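The Pink One

Macarena Aguirre had the dining table cleared by eight in the morning. She moved the fruit bowl to the floor of the pantry and the mail to the top of the refrigerator, where it would stay until somebody needed a stamp. Then she carried the boxes down from her mother's bedroom one at a time and set them on the chairs.

Her mother had sewn curtains and tablecloths for other people for most of her life. When she moved into the apartment on Fiore Street she took the sewing machine, a lamp and one drawer of thread. The cloth stayed in the house. The house had been sold in March, and the new owners wanted the keys on Tuesday.

"Keep what's good," her mother had said on the phone. "Throw out what isn't."

"How do I know what's good?"

"You pick it up."

So Macarena picked it up. The first box was mostly lining, white and off-white, cut in lengths that had been meant for windows in houses she had never been in. Some of it had slips of paper pinned to the corner. One slip said Closa, back bedroom, short. Another said Closa, stairs. The Closas had moved to the coast when Macarena was in high school. She took out the pins, dropped them in a saucer and folded the lining into a square pile.

She was not good at folding. Her mother could take a piece of cloth the size of a bedspread, let it fall over one arm, and have it flat and square before you noticed she had started. Macarena had to lay everything on the table, walk around to the far side, pull the corner straight, and walk back. By ten she had done two boxes and her feet hurt.

Her brother Teo came at half past ten with coffee and a roll of trash bags. He looked at the piles and then at the boxes still on the chairs.

"Is that all of it?"

"There's the closet."

"What's in the closet?"

"More of it," she said.

He drank his coffee standing up. He was going to take the tools from the garage and the dresser from the hall, and he had borrowed a truck from work until three. He opened the nearest box and pulled out a length of brown corduroy.

"This was the couch," he said.

"The couch was green."

"Before green."

She looked at it. She did not remember a brown couch. Teo was six years older and there were whole rooms of furniture that he knew and she didn't. He put the corduroy in a trash bag, and when he went out to the garage she took it back out and put it with the lining.

The closet was the one at the end of the hall. It had always smelled of mothballs and cardboard. The top shelf held a suitcase, and in the suitcase, under a layer of tissue paper, was the pink.

She knew it right away. She was nine when her mother bought it, at Plemon's, the fabric store downtown with the creaking floor. Macarena had been allowed to choose. There was a yellow with small flowers and there was the pink, plain, with no pattern at all, and she had stood between the two bolts for so long that the man at the cutting table went and served someone else. Her mother did not hurry her. When she finally put her hand on the pink, her mother nodded and asked for enough for a dress with a full skirt.

The dress was for her cousin's wedding. The wedding was called off, and by the time there was another reason for a dress, Macarena was taller and had decided she hated pink. Her mother never brought it up. As far as Macarena knew, the cloth had been cut into something else a long time ago.

She took it to the table and opened it out.

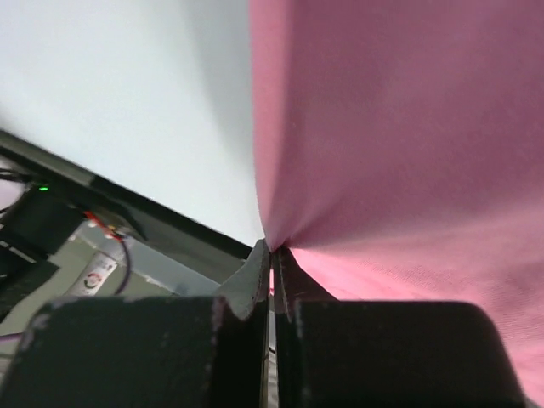 Pink cloth, gathered to a point.

There was more of it than she expected. It was soft, with a fine weave and no shine to it, and it was darker where it fell into shadow than where the light was on it. She had been carrying a louder color around in her head for years. She held one edge up to the window. Nothing had been cut. The creases from the suitcase ran across it in long lines, and she smoothed them with the side of her hand, and they came back.

Teo walked in with a socket set under his arm.

"What's that?"

"A dress."

"Doesn't look like a dress."

"It wasn't made."

He set the tools down on the floor and wiped his hands on his jeans, then took hold of the other side without being asked. They backed away from each other until the cloth was stretched out between them. Their mother used to make them do this with sheets on Sundays. You brought your hands together, then you walked in and gave your corners to the other person, then you bent down and picked up the fold. Teo still did it too fast. He reached her before she had her corners matched, and they stood there with their knuckles touching while she fixed it.

"You're the same as you were," she said.

"You're slower."

They did it again. The second fold came out better than the first. When it was small enough for one person he let go and picked up the socket set.

"Are you keeping it?" he asked.

"I don't know. What would I do with it?"

"Curtains," he said, and went back out.

She called her mother at noon. The television was on in the apartment and it took a minute for her mother to find the button.

"I found the pink," Macarena said.

"Which pink?"

"From Plemon's. For the dress."

Her mother was quiet, and Macarena could hear her walking into the other room and sitting down.

"In the suitcase," her mother said.

"Yes. You never used it."

"It wasn't mine. You picked it."

"I was nine. You could have made something."

"What would I have made? I already had tablecloths." A chair creaked. "Is it faded?"

Macarena looked at the folded square on the table. She turned back one corner and compared the inside with the outside.

"I don't think so. I can't tell. It's lighter than I thought."

"Does it pull?"

"What do you mean?"

"Take a little bit in your fingers and pull. If it's gone bad it'll tear."

She put the phone on the table and pinched the cloth between her thumb and finger and pulled. The folds spread out from her hand. She pulled harder. It held. She picked the phone back up.

"It's fine."

"Then it's good," her mother said. "Did you find my long scissors? They should be with the suitcase."

"No."

"Look again. They have a black handle. I don't want those people to have my scissors."

Macarena said she would look. They talked for a while about the keys, and about Teo's truck, and whether anyone had remembered to read the meter. Nobody had. She wrote METER on the back of an envelope and hung up.

The scissors were in the side pocket of the suitcase, wrapped in a dish towel. She put them on top of the pink.

By half past two the chairs were empty and the truck was full. They had ended up with 17 bags for the thrift store and one box for the car. Teo tied down the dresser and came back in to use the bathroom, and she heard him stop in the hall and open the closet and close it again.

She ate a banana from the bowl on the pantry floor. The box was on the table with its flaps open, and she went through it once more to be sure. The corduroy was at the bottom. On top of that was some of the Closa lining, two pieces that were long enough to be worth something, and then the pink, with the scissors and the saucer of pins wedged in beside it.

She measured the kitchen window at home that night with a tape that was too short, marking the place with her thumb. Then she measured it again and wrote the number down. There would be enough for the window with a lot left over. She called her mother to ask how much extra she should leave for the hem.

"Don't cut anything," her mother said. "I'll come Saturday."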